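Babaei Hall Toy and Housewares Swap Returns With More Bins and Longer Hours

December 21, 2025

The winter swap at Babaei Hall in Vulstead will run for 9 days this year, two more than last winter, and will take kitchen items as well as toys for the first time. Doors open at 10 a.m. on the first day after Christmas and the last items go out at 4 p.m. on the final afternoon.

The swap works the same way it did in earlier years. People bring things they no longer use, leave them at the sorting tables by the side entrance, and take home whatever they like from the main room. There is no charge and no points system. A family that brings nothing can still take something.

Niloufar Pakzad, who has run the swap since it moved to Babaei Hall, said the change to include housewares came from what people were already leaving.

"Every year we asked for toys and every year we got bowls," Pakzad said. "Bowls, brushes, cups, measuring spoons. We used to set them aside and drive them over to the thrift store in October when we cleaned out the closet. Last year we put a few out with the toys to see what would happen, and they were gone by lunch."

The hall had room for 37 bins last winter. This time there will be 62, after the stage was cleared and a row of tables added along the back wall. Each bin will hold a small mix of items, with toys and household things together. Pakzad said the first plan was to keep them in separate sections, but a trial run at the hall's fall open house changed her mind. Adults stood in one line and children in the other, and the children got bored and left.

With mixed bins, she said, a parent can look for a mixing bowl while a child goes through the animals and cars in the same spot.

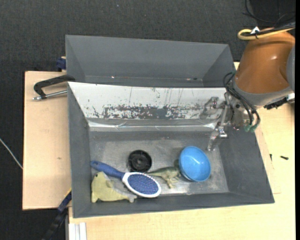 The number of items in a bin is being kept low on purpose. In past years the containers were filled to the top, and people had to dig. Small parts ended up on the floor, and a good deal of time each evening went into sorting everything out again. Bins this year will be topped up during the day from shelves in the hallway.

Plastic dinosaurs and other animals remain the most common donation, according to Pakzad. They also leave quickly. Puzzles are harder to place, mostly because people worry about missing pieces. Anyone donating a puzzle is asked to put it together once at home, then bag the pieces and write "complete" on the bag. Puzzles that come in without a note will be put on a separate table and offered as they are.

For housewares, the hall will accept bowls, plates, cups, mugs, hand brushes, wooden spoons, strainers, baking pans and food containers with lids that fit. Glass is fine if it has no chips. Knives, electric appliances and nonstick pans with worn coatings will be turned away. So will anything that needs two people to carry.

On the toy side, the list is mostly unchanged. Figures, blocks, cars, balls, dolls, board games and outdoor toys are all welcome. Stuffed animals have to be washed and dried before they come in, and they should be in a closed bag. Toys that run on batteries should have the batteries taken out. Car seats, cribs and bike helmets are not accepted.

Everything else should be wiped down before it is dropped off. Items that arrive dirty will be sent back with the donor if the donor is still there, and thrown out otherwise. Pakzad said that rule was added two years ago and will be kept.

Stirnar, the hardware store on the corner across from the hall, is lending extra shelving and will let swap visitors use its parking lot after 1 p.m. The lot at the hall has 50 spaces and filled up on the first two days last year. Drivers dropping off donations can use the loading area on the side street for up to 15 minutes.

Visitors are asked to bring their own bags. The hall will have a few paper ones at the door but is likely to run out. There is a limit of one full bag per person on the opening day and no limit after that.

Clastorance, the bakery next to the library, will sell coffee and rolls in the front lobby each morning until noon. Food and drinks have to stay in the lobby.

The first hour of the second day is set aside as a quiet hour for children who do better without noise and crowds. The music will be off and the number of people in the main room will be kept down. No sign-up is needed, but families should use the side entrance and let the person at the desk know they are there for the quiet hour.

Drop-off begins the day before the swap opens, from 2 p.m. to 6 p.m., and continues each morning of the swap until noon. Donations should not be left outside the building overnight. Several boxes were left in the rain last year and had to be thrown away.

Anything still in the hall when the swap ends will be packed up that evening. The toys go to the after-school room upstairs, which gets first pick, and then to the waiting room at the Vulstead clinic. Housewares will be held in the hall kitchen for two weeks for people who have just moved into an apartment and need the basics. They can call the front desk to arrange a time to come by.

Help is still needed with sorting on the first three mornings and with cleanup on the last day. Sorters must be at least 14, and younger children can come along with a parent to restock the toys. Sign-up sheets are posted at the hall's front desk and at the library.

Babaei Hall is at the north end of Main Street. The side entrance has a ramp, and the main room is all on one level.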